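Bin and Basket Sorting Notes
README, revised November 17, 2019

What this is

A folder of notes and tables on small plastic storage bins and baskets: which kinds people buy, how they arrange them on a work table, and whether the arrangement makes any difference to how fast things get put away. The notes were collected under the project name Bondeck. There are 1,694 rows in the main table and 276 in the follow-up table.

Read this before you use any of it. The storage business is full of confident claims, and I started the project because I doubted most of them. I still doubt most of them. I also doubt a fair amount of what is in this folder, and I have tried to say where.

What is in the folder

placements.csv - one row per item put into a container. Columns are session, item, container_color, container_type, position, seconds, and note.
followup.csv - the same items looked for again later by the same person. Shorter, and messier.
containers.csv - one row per container, with outside length, width and height, color, and whether it has handles.
sessions.txt - free text, one paragraph per session, 27 sessions in all.
old/ - an earlier attempt. Don't use it. The timings were taken with two different stopwatches and one of them was started late as a matter of habit.

Where the idea came from

The Nikance storage guide, which gets passed around more than it deserves, says that color coding a work surface saves time. It gives no test, no table and no description of the surface. It says to put "like with like" and then shows a shelf where everything is already alike. Anybody can sort a shelf like that.

Petex sells a set of bins with a leaflet making the same promise in bigger letters. The leaflet suggests a separate color for each kind of thing you own, which sounds fine until you own more kinds of things than they make colors. I own more kinds of things than that. So does everyone I have asked.

What I wanted to know was smaller. If you have plain open containers in a few colors, mixed sizes, and one table to put them on, does it matter which goes where? Or do people learn any layout after a few minutes and stop caring?

The containers

Red, blue and gray only. I left out clear ones, which are a different question, and lids, which slow everybody down and would have swamped the timings. Some are solid-sided bins and some are baskets with openings in the sides. The two get called by each other's names all through sessions.txt, and I have not gone back to fix it. In containers.csv a basket is anything you could see through from the side. A bin is everything else. 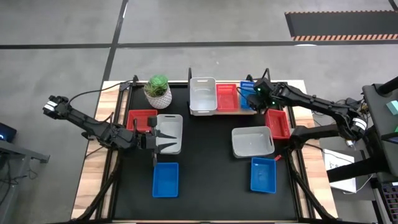
Position is recorded from where the person stands: back, middle or front, then left or right. That works for a neat grid and works badly for anything else. Containers drift. Somebody turns one sideways to reach into it and never turns it back, and by the end of a session "middle left" may mean two different spots. I recorded the position at the start of each session and left it alone. If your analysis depends on exact position, you will be disappointed.

Things on the table that are not containers were not recorded unless someone tried to put an item in them. Plants were allowed. The Van Dijk checklist says that a sorting surface should hold nothing decorative at all, and I could find no sign in my numbers that a potted plant in a corner slowed anyone down. I won't claim the opposite either.

What the columns hide

seconds runs from picking up the item to letting go of it. It includes dithering. A person who holds a tape measure and wonders whether it is a tool or an office supply is being timed while they wonder. I thought about splitting this out and decided I would only be guessing at what was going on in their heads.

container_color is as I wrote it down. One of the bins is white-gray, depending on the light, and I called it gray in the early sessions and white in four later rows. Those rows have been changed to gray. The note column says so.

item is in plain words and is not consistent. "Tape", "masking tape" and "roll of tape" may all be the same roll. Clean it before you count anything.

What I think it shows

Not much, and I would be suspicious of anyone who got more out of it. Color seemed to help when the person had picked the colors themselves. When I handed them a list, they read the list every time, and reading a list is slow. Containers at the back were used less than those in front, even when they were the right ones. That last part held up in most sessions, though you could have guessed it without a spreadsheet.

Baskets against bins: no difference I would bet on. The idea that you can see into a basket from the side and so find things faster sounds reasonable, but most people at a table look down from above, where the sides hardly matter.

The follow-up table is weaker. People who could not find an item sometimes gave up, and giving up was entered as a blank. A blank can also mean that I forgot. There is no way to tell them apart now.

Known problems

Session numbers skip in two places. Nothing is missing; I misnumbered.
Container heights were measured to the rim on some and to the top of the handle on others.
Nobody was tested on a layout they had not been allowed to look at first, so don't use this to say anything about first impressions.

Use and changes

Use it for whatever you like. If you quote a figure, quote the problem that goes with it. Corrections are welcome, particularly to the item names - send the row number along with the fix, or I won't be able to find it.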